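The Lagman Procedure

The Wetasmont Institute of Manual Instruction conducted its certifications in March, in the east laboratory, where the benches were white and the lights were never fully extinguished. Candidates were required to sign the register, surrender their telephones and teach the arm one task by hand before teaching it the same task from the remote station.

Mr. Chiến Huỳnh signed the register in a small, upright script. He was assigned the Lagman procedure.

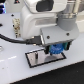
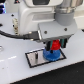 The arm at the bordered plate, east laboratory, Wetasmont.

The procedure had been set down by Dr. Lagman in a document of 25 pages, most of which concerned posture. The candidate was to guide the arm over the plate, lower it, close the fingers upon the red piece and leave the arm in good order. Each passage from start to finish was termed a demonstration. A candidate was expected to provide 300 of them over the term of the certification, and the arm was expected to profit by them.

"You may begin when it suits you," said the examiner, Mr. Jairo Muñoz, who had a clipboard and a cold. "The arm is in free mode. It will go wherever you take it."

Mr. Huỳnh placed one hand above the wrist and the other beneath the joint. He had been a piano teacher in Stodley for the greater part of his working life, and he had held a good many wrists. He drew the arm down slowly, paused above the red piece, and waited there for longer than the document allowed.

"Is there a difficulty?" asked Mr. Muñoz.

"No, sir. I was letting it look."

Mr. Muñoz wrote this down. The Institute did not recognise looking as a stage of the procedure. It recognised approach, descent, closure and withdrawal, being 4 stages in all, and the form provided a box for each.

The morning passed in this manner. At the conclusion of the guided portion Mr. Huỳnh was conducted to the remote station, a cubicle on the far side of the corridor, furnished with a screen and a pair of Tultel hand controllers. From there he could no longer feel the weight of the arm. He found this disagreeable and said so. His first remote demonstration was entered as incomplete, the fingers having closed on air a short distance to the left of the piece. His second was entered the same way. Before the third he set the controllers on the desk, flexed his hands, and asked whether he might hum.

Mr. Muñoz consulted the regulations. They were silent on the subject of humming.

"You may," he said, "at a moderate volume."

The third demonstration was accepted, as were those that followed it. By the end of the certification the register showed the full number against Mr. Huỳnh's name, and the arm was released to perform the task on its own account, with the candidate seated behind the line and his hands folded, as the rules prescribed.

It approached at an even speed. Above the red piece it stopped.

The technician at the console reached for the fault log. Mr. Muñoz, who had his pen over the first box, raised his other hand to prevent him. The arm remained where it was for the length of a slow bar of music, and then it went down and closed its fingers.

"I shall have to record a delay," said Mr. Muñoz.

"Of course," said Mr. Huỳnh.

The examiner considered the form for some time. Between the box for approach and the box for descent there was a narrow white margin, and in this he wrote a single word, initialled it, and passed the sheet across the bench for the candidate's signature.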